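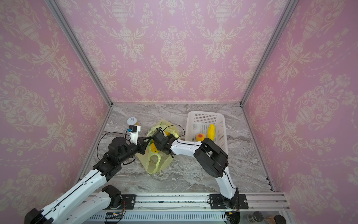

Fios > Casa > Obras e remendos

Malta, passei o mês de julho inteiro a forrar o corredor da casa da minha tia com papel de parede e preciso de falar disto com alguém que não seja o meu marido (ele já sai da sala quando digo a palavra "cola"). Segue fio!

O corredor é comprido, estreito, com cinco portas e um tecto que descai para o lado da cozinha. A casa é de antes da guerra e não há ali um ângulo recto. A minha tia queria tinta branca. Eu disse "deixa comigo". Pois.

Primeiro orçamento de um profissional: 800 euros só de mão-de-obra, sem papel. Achei caríssimo. Hoje, com os ombros como estão, acho que o senhor estava a ser simpático.

Tirar o papel antigo foi a melhor parte, juro. Água morna, uma esponja, esperar, e vem tudo em tiras enormes. Por baixo havia outro, às riscas verdes, e por baixo desse um azul com barquinhos que a minha tia reconheceu logo e ficou ali uns minutos calada a olhar. Guardámos um bocado do azul numa capa de plástico.

Quem me ensinou quase tudo foi a Aslı Çınar, que forrou uma pensão inteira em Dinutstead e me atendeu o telefone às onze da noite mais do que uma vez. Conselho número um dela: esquece o canto. Nunca comeces no canto. Risca um fio de prumo na parede e começa daí.

Eu comecei no canto.

À terceira tira já tinha o desenho a fugir uns bons dois dedos e parecia que a casa ia de barco. Arranquei tudo (com a cola da Mayrhofer ainda fresca sai bem, vá lá) e recomecei no sábado de manhã, com o prumo, muito humilde.

17 comentários · 2 partilhas
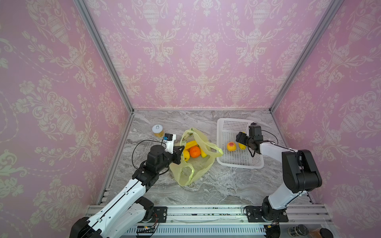
Escolher o padrão levou mais tempo do que colar. A minha tia tinha três catálogos em cima da mesa da cozinha e mudava de ideias a cada café, e eu ia atrás! O que nos tramava era sempre o mesmo, os desenhos grandes: numa amostra pequenina ficam lindos e depois imaginas aquilo a dobrar para a parede do lado. Um damasco rosa como este, com as urnas e as grinaldas em creme, pede paredes largas e paciência de santo a acertar umas com as outras, e no corredor dela, com cinco portas a cortar tudo, ia ser só urnas decapitadas. Apaixonei-me na mesma, confesso. Ainda lhe pisco o olho para o meu quarto.

Acabámos num raminho miúdo da Fokska, verde-seco em fundo cru, com repetição curta. Repetição curta = menos desperdício. Na etiqueta do rolo vem um número com a altura do desenho, e quanto maior for, mais papel vai para o lixo a cada tira. Passei anos a olhar para aquelas setinhas sem saber o que eram.

Outra coisa: vejam o número de lote. Comprei os rolos em duas idas à loja e o último era de outra fornada. De dia mal se nota. À noite, com o candeeiro aceso, nota-se IMENSO. Ficou atrás do bengaleiro.

Gastei ao todo pouco mais de 255 euros, entre papel, cola, lixas, uma trincha larga e um x-acto novo depois de ter estragado o antigo. Não comprei mesa de colar, usei uma porta velha em cima de dois cavaletes e serviu lindamente.

A volta dos interruptores: desliguem o quadro, a sério. Desapertam o espelho, deixam o papel passar por cima, cortam em cruz, dobram para dentro e apertam outra vez. Fica tão limpinho que andei a mostrar interruptores às visitas.

Bolhas. Tive bolhas. A Aslı disse para não mexer e eu mexi, claro, com uma agulha e tudo. As que deixei em paz desapareceram de um dia para o outro. As que piquei continuam lá e têm nome.

O tecto torto resolvi-o com uma régua de madeira pintada da cor do rodapé, um bocadinho abaixo da linha. O olho vai para a régua e esquece o resto. Ideia roubada a uma vizinha de Tedden que tem a casa de banho toda assim.

A minha tia passou a primeira noite a ir à casa de banho só para atravessar o corredor. Disse que o branco também tinha ficado bem. É o feitio dela, mas já vi que tirou fotografias para mandar às primas.

Perguntaram-me se voltava a fazer. Voltava, mas num quarto, sem portas a mais, e com alguém a segurar na ponta de cima. Se tiverem dúvidas perguntem, respondo à noite. E se alguém souber tirar cola seca de umas sapatilhas de camurça, aceito tudo.

Partilhar · Guardar · Comentar

Fios recentes
Rodapés: pintar antes ou depois?
O bengaleiro da minha tia, uma saga
Como lavei cortinas de linho e me arrependi
Lixar portas sem encher a casa de pó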